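Killcombe workshop book
2022-05-20
Entry by Frauke Oltmanns. Ubaldo and Ieva in all day, Torben in after lunch, Mattes on the phone.

Carried over from last entry

The McIver job is still the main thing. It's the cotton work clothing and the two awning skirts from the shearing quarters, all of it to be cleaned, mended and re-proofed before they need it. Mattes has agreed with them that we do the clothing first. The skirts can stay on the rack until there is room on the long line.

Tank meter read 2838 at start of day. Please write the reading in here and not on the whiteboard. The last one got wiped off and I had to work it back from the pump log, and I'm not confident in what I came up with.

Washing

Everything from the first bag went through the soap wash last time and was rinsed until the water ran clear. Ubaldo did a drop test on a few pieces this morning before we committed to waxing. He put water on the face of the cloth with the dropper and watched it. On most of them it went straight in, as we want. On the heavier drill it sat up in a bead for a good while near the pockets and along the waistbands, so there is still old dressing or body grease in there and new wax won't take evenly over it.

Those pieces have gone back for another wash. Warm water, the plain soap, no softener of any kind. Ieva asked whether we could shift it with a solvent wipe and save the water. I said no. We tried that in December on the saddle covers and it lifted the dressing in one place and put it down in a ring somewhere else, and the rings showed through the new coat in raking light. It also stinks out the room.

Colour is holding. There was a bit of tan in the first rinse water from the darker pieces, none in the last. I have kept a jar of each on the sill to see what settles out.

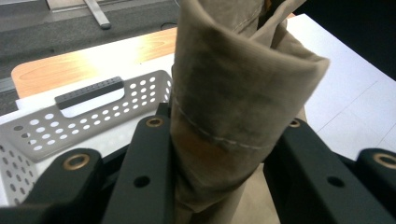
Clullent dressing, second batch

The new tins of Clullent arrived. It is noticeably softer than the old batch at the same bench temperature. You can push a thumb into it. The old one you had to scrape. I rang the supplier and got a person who said the recipe is unchanged, then said they'd changed where the beeswax comes from, so I have written both of those down and will treat it as a different product until we have our own results.

Made up test swatches from the offcut drawer, drill and plain weave, cut on the straight, edges zigzagged on the Milov so they don't fray in the rinse. Each swatch labelled on the back in laundry pen. Set out as follows.

Old batch, brushed on warm, one coat.
Old batch, rubbed in cold with the cloth pad, one coat.
New batch, brushed on warm, one coat.
New batch, rubbed in cold, one coat.
Uncoated control for each weave.

All of them went over with the hot air gun on low, held well back, moving the whole time, until the surface lost its shine. The new batch went in faster. On the plain weave it went right through and showed on the back, which the old one didn't do at that setting. Torben reckons we could use less of it and end up in the same place. He might be right. I would sooner see how the swatches go on the line before we change how much we put on.

Hanging in the side room away from the window. Check tomorrow for tack, then again at the end of the week. Don't stack them before then, they'll block together and we'll have to start over.

Mending

Ieva has been working through the repairs before waxing, since you can't get a decent stitch in once the dressing is on and it gums the needle. Notes from her for the book:

The Milov is skipping on anything thicker than a flat-felled seam. New needle made no difference. Retimed the hook and that helped on the straight runs, but it still skips on the climb up onto a crossing seam. She is getting by with the wedge under the back of the foot to level it, and hand-turning the wheel over the hump. Slow. The presser foot spring is on order through Mattes.

Thread is the poly-core cotton in the sand colour. The all-cotton swells better and closes the needle holes, but we are down to the end of the cone and I want what is left for the awning skirts, where the holes matter more. Clothing can have the poly-core.

Patches go on the inside with the grain matched. A couple of the earlier repairs, not ours, were done with the patch on the bias and they've pulled the leg round. Ieva unpicked one to see how bad it was underneath and the cloth was sound, so it can be redone. The other we'll leave unless McIver ask, as it isn't in a wear spot.

Knees and seat are where most of it has gone thin. Hold each piece up to the lamp before deciding. If you can see the lamp as separate points of light through the weave, it gets a backing. If it's just a bit brighter there, leave it and let the dressing fill it.

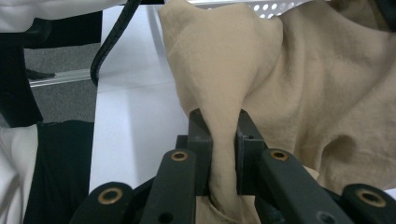 Beige cloth pinched into a fold, with a stitched seam further down.

Seams and fold lines

A few words on these as we had a disagreement about it. Ubaldo's view is that wax should go on heaviest along the seams, because that is where water gets in. Mine is that it should be worked in more thoroughly there but not left thick, because thick wax cracks along a fold and the crack holds dirt, and then the dirt wears the thread. We both have pieces we can point to. His are awnings, which mostly hang flat. Mine are trousers and coats, which don't.

Settled on this for now. Clothing: one ordinary coat all over, then go back along the seams with the small stiff brush and no extra dressing on it, just moving what is there into the stitching. Awning skirts: extra bead down each seam, warmed in. Write down anything that departs from that so we can compare when things come back.

Also, fold clothing loosely once it's coated, or roll it. Don't press a crease in. We had a coat come back with a white line down each sleeve where it had been folded under a pile, and although it came out with the heat gun the customer had already noticed.

Water test rig

Torben rebuilt the spray stand. The old rose had limescale in most of the holes and was throwing a jet off to one side, which explains the odd results on the left-hand swatches last month. He soaked it in vinegar and it cleared, but he has put a new one on anyway and kept the old one as a spare. The tilt board is now hinged at the bottom, with a stop, so it goes back to the same angle each time. Before that we were propping it on whatever tin was handy.

Ran the old reference swatch on it as a check. Water rolled off cleanly and the blotting paper behind was dry except for a smear at the lower edge where it had run round the clip. Need a drip lip there. Torben will bend one up from the gutter offcuts.

Drying line

The long line is sagging in the middle again and the damp pieces slide down into each other. Turnbuckle is at the end of its thread. Needs the wire shortened and a fresh clamp. I've put a peg either side of each hanger for the time being. Whoever does the wire, please take everything off first and check the wall eye on the north end as well, it moved a bit when I leaned on it.

Phone call with Mattes

McIver would like the clothing back as one lot and don't mind waiting for it. They have asked if we can do hats. I said felt no, cotton yes, send one and we'll see. He is pricing a second hot plate so we can keep old and new dressing warm separately. He'll also chase the presser foot spring.

To do

Rewash the heavy drill, then drop test again before anything else is done to it.
Swatches, tack check. Frauke.
Drip lip on the tilt board. Torben.
Finish backing patches on the thin knees, leave seat repairs until the spring comes. Ieva.
Shorten line wire, look at wall eye. Ubaldo, if the ladder is back.
Label the new Clullent tins on the lid and on the side. The lids get swapped.
Vinegar is finished, put it on the shopping list.

Jars on the sill at close: the lighter rinse has stayed clear, the darker one has a fine brown layer at the bottom. Leave them there.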